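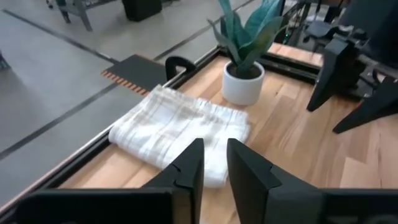
*Gripper fingers at the edge of a folded towel, the other arm on the right.*

**Notes for the talk in Dovville: house rules for a two-arm table**

Slide 1. Say good morning and thank Gotulham for the invitation. Speak slowly. Last time I finished too early and then had to fill the time with stories.

The subject is modest. I will speak about the rules we write for ourselves, after the official ones are already respected. The risk assessment and the machine documents are the ground we stand on, and I will not repeat them. What I want to show is the sheet of paper which hangs next to the table.

Slide 2. A little history. Our first sheet at Provham had 25 rules. It was written by three people in one afternoon, and each of us added what we were afraid of. When we asked the operators in August to tell us the rules from memory, the best result was 6. So we cut. The present sheet has 11 rules and fits on one side in large letters.

(Pause here. People usually want to photograph the sheet. Tell them they will get the file.)

Slide 3. Rules about the space.

- Every object on the table is named in the session plan. This includes the objects which should not be moved, for example a plant.
- With two arms, the plan says who may enter the middle, and in which order. The other arm waits at a position that is written down.
- Nothing is put on the table while the arms have power to move. Also not "only quickly".
- Cables are checked by hand through the full motion at the start of the day, and again after any change of gripper.

Explain the second rule well, it is the one with the most questions. Both arms can reach the middle. Each of them can be correct alone and the two together can be wrong. We spent a long time looking for a clever solution in the software, and we have one now, but the written order stays on the sheet. A new operator can read it in a minute.

Slide 4. Small and soft objects. The common idea is that a berry cannot hurt anybody, therefore the rules can be lighter. I do not agree. The force limit is lower for the fruit, yes, but the arm that carries the fruit has the same mass and the same speed as before. We keep one set of speed rules for all objects, hard or soft.
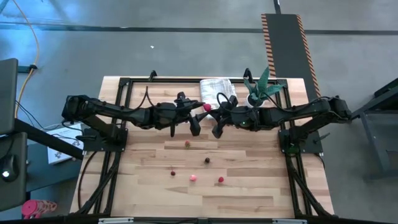

Anas Obeidat disagreed with me when he read these notes. He wrote that one speed for everything makes people impatient, and impatient people start to put their hand in before the arm has stopped. He would prefer two speeds, with the slower one reserved for the time when somebody stands at the table.

I will read his comment aloud, it is a serious one. My answer: two speeds are possible if the change is made by a switch and can be seen from every side of the table. If the change depends on a person remembering, then I stay with one speed. We can discuss it at the end.

Slide 5. Stopping. Any person in the room may stop the session and does not need to explain it first. The explanation goes into the log afterward, in one or two sentences. In our last 149 sessions every stop was logged with a reason, and I am more proud of this than of any other result — please say it without sounding proud.

Restarting is for the operator only. The operator looks at the table directly, not only on the screen, and says "clear" before pressing anything.
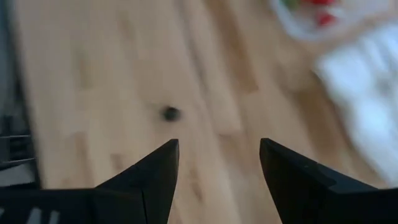
Slide 6. The camera view. Operators who work through the wrist camera see very well what is between the fingers and rather badly everything else. Fast movement makes it worse. Our rule is that the wrist view may be used for the last part of the approach, and that the overhead view is used to decide whether to approach at all. If the two views do not agree about where an object is, the arm goes back to its waiting position.

Cervantes has adopted this rule with a change: they ask for a full stop before switching views. I think their version is better and we will probably copy it.

Slide 7. Questions. If there are none, ask who has a sheet on the wall and when it was last changed. Leave the printed copies at the door.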